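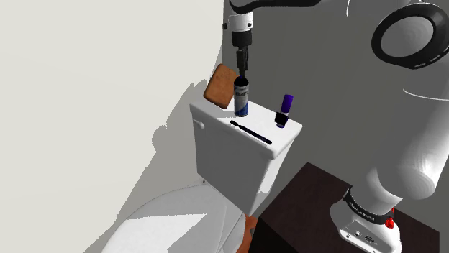

A can on the tank lid, in the corner between the cream wall and the dark grey one.

About Katene

We check water bills for households and small landlords in Odencombe. We also teach a short course in looking after your own bathroom, and we sell no taps, no tablets for the cistern and no gadgets that clip to the pipe.

Leonie Whitcombe started the firm after a bill came in at 1,568 pounds for a flat with one person living in it. The supplier said she must be using more than she thought. She doubted that, read the meter herself every morning through August, and found she was paying for next door as well. We would like to say such mistakes are rare. Our own records don't let us.

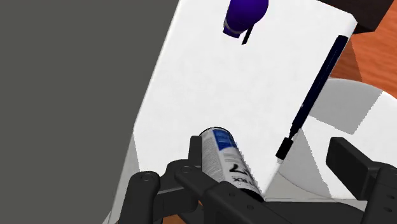
Most of the advice sold to people about saving water is thin. A brick in the cistern is old news and can crumble. Savings printed on a box tend to assume a household that looks nothing like yours. When a product comes our way we ask who tested it and for how long, and the answer is usually a leaflet. We tried the Vurinix shower timer for two months and could find no change in the bills that we would put our name to.

Glenys Sutcliffe does the bill checks and is hard to impress. Derek Haworth teaches the course, which has 7 sessions and covers washers, float valves, silent leaks and how to read a quote from a plumber. Ask him about dual flush buttons only if you have the time – he thinks they leak far more than the makers let on.

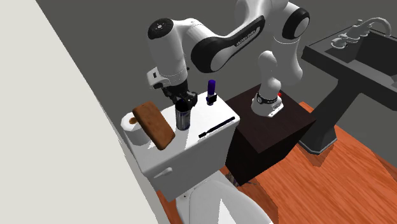 We charge a flat fee of 114 pounds for a bill check. We don't take a share of any refund, as we've seen what that does to other firms' arithmetic. If your bill looks right to us we'll say so, and you will still owe us the fee. Some people dislike that.

Xuelian Meng answers the post and books the course places. Please send copies of your bills and keep the originals.

Page last checked 27 October 2025.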